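Section 4 - Mixing and applying the Puvus two-part wood finish

Read all of this before you open part B. Once it goes in the clock is running.

1. Room temp first. Leave both tins in the room overnight, lids on. Cold resin pours thick and traps bubbles.

2. Sand. 120 grit, then 180. Stop there, finer and the first coat wont key in.

3. Vacuum, then wipe with a dry lint-free cloth. No tack rags - the wax in them causes fisheyes.

4. Pour 600 ml of part A into the mixing tub. Add part B to the second line. Stir slow, scrape the sides and bottom.

CAUTION: gloves and eye protection from here on. Windows open. Part B on skin - soap and water, not thinner.

5. Test on scrap before you touch the real piece. Same species if you have it. Reddish woods go a lot darker than pale ones under this finish, so try a bit of each if your project mixes them.
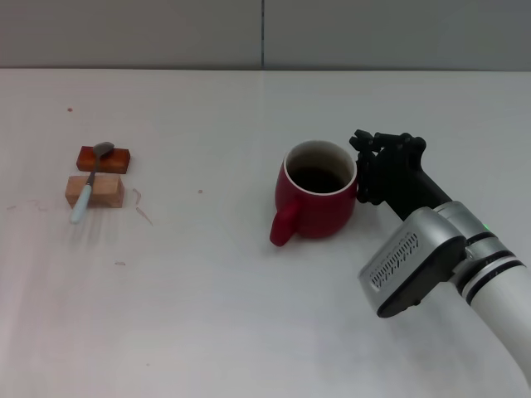 A reader in Goltville wrote in to say that the test piece looked fine at one hour and blotchy the next morning, and could we please tell people to wait the full night before judging the color. Fair point. Wait the full night.

6. First coat thin. Foam roller or the 812 pad, with the grain, no going back over it after five minutes. Missed a spot? Leave it, catch it on coat two.

7. Let it cure overnight. Scuff by hand with 320, wipe, second coat. Tabletops get a third.

NOTE: 2 coats is enough for shelves and anything else that doesnt see water.

8. Leftover mix gets hot in a deep tub. Spread it out in a shallow tray outdoors and let it harden before it goes in teh trash. Never put the lid back on mixed product.

Clean-up: Uddin brush cleaner or plain acetone, right away. Rollers are done after one use, toss them.

Older tins sold under the Pornitz label use a different ratio - go by the chart on the lid, not step 4.

Sanding between coats by machine, see section 5.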